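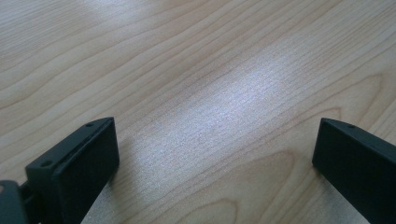
日曜の朝からハンドグリッパーの指まわりの点検やってます。先週パッドを替えたばかりなのに、Kilexのセルに持っていく前にもう一回全部見ておきたくて。締め直すのは指の上の縁にある小さい丸いネジ穴のところで、黒い樹脂に黒い穴だから老眼にはなかなかつらい。左の指は穴が二つ見える向きに置くと作業しやすいです。

うちのセルの話を知らない人もいると思うので少しだけ。Vedsteadの作業場に小さい組み立てセルが一台あって、手持ちのグリッパーで人が動きを取って、それをアーム側で再生してます。だから手持ち側とアーム側の指がずれてると、てきめんに掴み損ねる。先月はそれで丸二日つぶしました……

手順は毎回同じです。まず指を全開にして、根元のリンクを指で軽くゆする。カタカタいったらそこでいったん止めて、ブラケットを外して見る。今日は左だけほんのちょっと遊びがあった。右はぴたっとしてて優秀!

ネジは対角とかそういう難しい話はなくて、片方を仮締め、もう片方を仮締め、それから本締め。樹脂なので力いっぱいやると座面がつぶれます。前に一回やりました。あのときの「みしっ」という感触、まだ手に残ってる。

ゆるみ止めは弱いやつをつまようじの先にちょん、で十分。たっぷり塗ると次に外すとき泣きます(泣いた)。

パッドの面はアルコールを含ませた布で拭いて、乾くまで触らない。ここで待てずに部品を掴ませて、滑る滑ると騒いでたのが去年の私です。

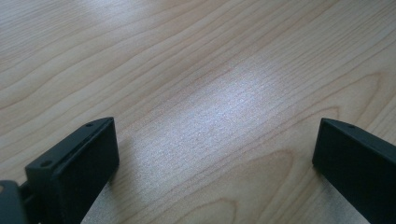 で、拭き終わったら開閉の動き確認。開いて閉じてを276回。なんでそんな半端な数なのかとよく聞かれるんですが、セルの一回分の仕事がちょうどその回数なんですよ。ポッドキャスト聞きながらやるとわりとすぐ終わります。

途中で引っかかりを感じたら、そこで数を止めてノートに書く。今日は一回だけ、閉じきる手前で「ん?」となったけど、リンクのところを掃除したら消えました。細かい削りかすが噛んでたっぽい。

ノートの話ついでに。このグリッパー、記録をつけ始めてからの開閉が1,468回になりました。思ったより少ない。もっと酷使してる気でいた。

ちなみに作業台はテカテカの木の天板で、照明の反射が真ん中に白くどーんと入ります。カメラの露出がそっちに引っぱられることがあるので、校正だけは艶消しのマットを敷いてからにしてます。点検は敷かずにそのままやっちゃうけど。

マットはTài Dươngさんに教えてもらいました。Brullhamのセルを見てる人で、向こうは照明のほうを布で覆ってるそうです。うちは天井が高くて脚立が面倒なのでマット派。

校正は指を閉じた位置と全開の位置を取って、間を五か所。アーム側も同じように取って、数字を横に並べて見比べます。ずれが大きいときはだいたいソフトじゃなくてネジ。設定ファイルを疑う前にネジを見て。過去の自分に言ってる。

アーム側の指も今日ついでに外しました。こっちのほうが汚れてたなあ。ケーブルの根元も見たけど、被覆は大丈夫そう。結束バンドが一本だけきつすぎたので切ってゆるめに付け直し。

予備の指はQuáchに七本頼んであります。三月中に来る予定。届いたら左右の組にして袋に入れておくつもりだけど、奇数で頼んだことに今気づいた。なにやってんだ。

お昼食べたらアーム側の校正の続きをやります。同じような手持ちグリッパー使ってる方、リンクの遊びってどこまで許してます? 私は手でゆすって音が鳴ったらアウトにしてるんですが、ちゃんと測ってる人がいたらやり方を教えてほしいです。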